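Door hangers return to Sornwood guest rooms

Last updated: Sat 4 May
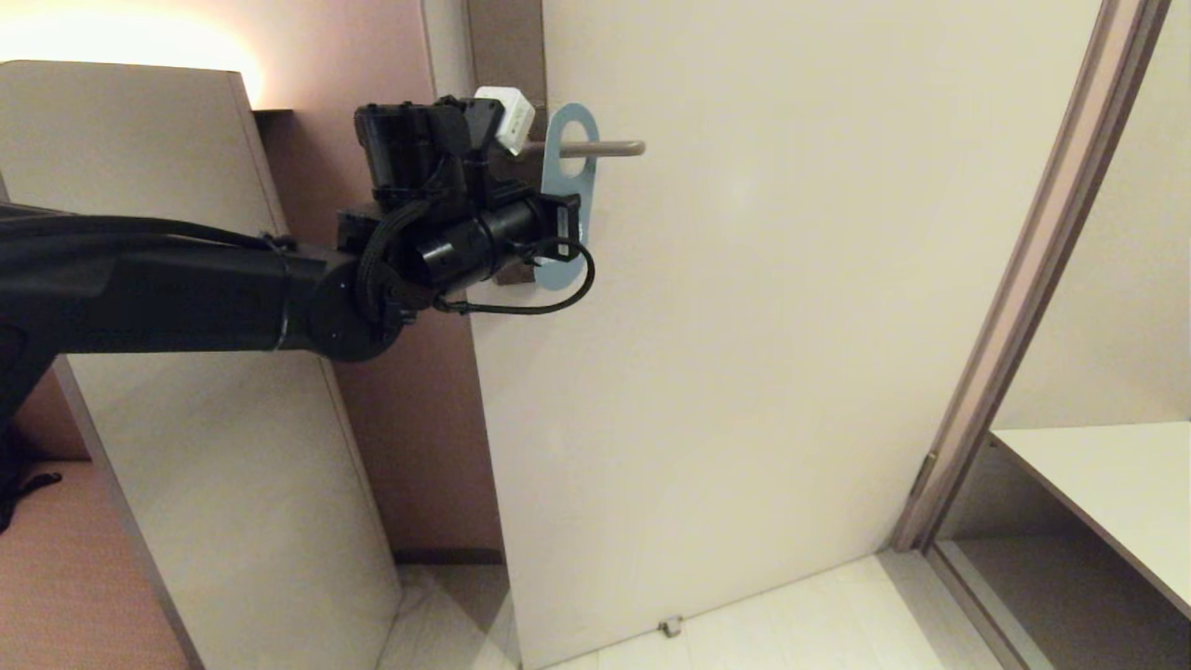 A pale blue door hanger on the lever handle of a cream-coloured door.

Card door hangers are back in use at the Sornwood guest house after residents and visitors asked for a simpler way to tell cleaning staff when to stay out.

The house stopped using them in March, when rooms moved to a text message system. Manager Jummai Bako said too many messages were read late, and some guests had been woken by a knock on the door.

The first 400 hangers were delivered this week by the printer Drurkis, at a cost of £649. They fit over the lever handles already on the bedroom doors – round knobs in the older wing will be changed over the summer.

Finlay Gunn, a regular guest, said he had missed the old cards. "You hang it up and go to sleep," he said. "I never did get on with the texts."

Guests who want their room cleaned should take the hanger off the handle by 10am. Fresh towels can still be collected from the front desk until 8pm.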